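Fimberg House Facilities and Furnishings Helpdesk
Ticket record: Raller Room, worktable surface and decorative items
Category: Furniture and fittings
Priority: Normal
Status: Resolved, with one action carried forward

Summary of the request

The Raller Room reported grey marks and several darker stains on its white worktable. The marks had remained after the usual end-of-day clean. The department also asked how the white bowl kept in the room should be cleaned, as a member of the cleaning staff had taken it to be damaged and had set it aside for disposal. The bowl was recovered before collection and returned to the room.

The department asked the helpdesk to confirm three points: whether the tabletop could be restored, whether it should be replaced, and whether the bowl was to be treated as a breakage.

Initial response

The request was acknowledged at 10 am and passed to the furnishings desk. The department was advised to stop using cream cleaner on the table until the surface had been inspected. It was also asked to keep the bowl in the room and to remove the disposal label.

The inventory lists the table as a Gerlach worktable, white top, light wooden edging. The bowl is listed separately under decorative items, supplier Denberg, with the note "irregular rim, metallic edge, as supplied". No breakage has been recorded against it.

Troubleshooting log

Entry 1. The log kept by the cleaning staff was checked. The table had been wiped each evening with a general spray and a reusable cloth. The same cloth had been used on the window ledges beforehand, and this practice has now been stopped. A separate cloth is to be kept for the table.

Entry 2. A test clean was carried out on one corner with warm water and a small amount of washing-up liquid. The surface was left for 5 minutes, wiped with a soft cloth and dried. Part of the grey marking lifted. The darker stains did not change.

Entry 3. The test was repeated on the same corner with a paste of bicarbonate of soda, applied with a damp cloth and very light pressure. The remaining grey marking became fainter. A slight dulling was noted when the corner was viewed from the side, and the paste is therefore not approved for the whole top.

Entry 4. The department asked whether a melamine sponge could be used. The furnishings desk replied that it could not. These sponges are mildly abrasive, and the top already has fine scratches in which dirt is likely to settle.

Entry 5. The bowl was compared with its inventory entry. The jagged upper rim carries a thin metallic edging that follows the broken line, in keeping with the entry, and the item is therefore accepted as complete. It is to be dusted with a dry, soft brush. Metal polish must not be used on the edging, and the bowl must not go in the dishwasher.

Entry 6. The position of the bowl was discussed. The department prefers to keep it on the worktable, and the furnishings desk has no objection, provided that it is lifted and not pushed across the surface when the table is wiped. Felt pads were offered and accepted.

Condition of the tabletop and bowl:
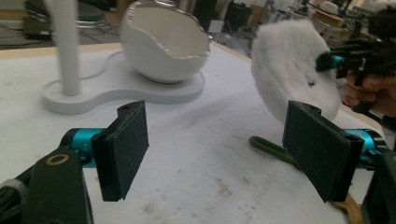 Resolution

The table will not be replaced at present. The marks and scratches are classed as surface wear, and the top remains suitable for everyday use. The room has been given the following instructions:

Wipe the table with warm water and washing-up liquid at the end of the day, then dry it.
Use only the cloth set aside for this table.
Do not use cream cleaner, scouring pads or melamine sponges.
Place a mat under hot drinks and under any items with rough bases.
Lift the bowl with both hands, holding it below the rim.

Action carried forward

The darker stains will be looked at again in January, when the other Gerlach tables are due for inspection. If they have spread, the furnishings desk will obtain a price for a new top – the frame and edging would be kept.

The department has confirmed that it accepts this outcome. The disposal request for the bowl has been cancelled, and the inventory note has been copied to the cleaning staff. Any further query about either item should be added to this ticket and not raised as a new one.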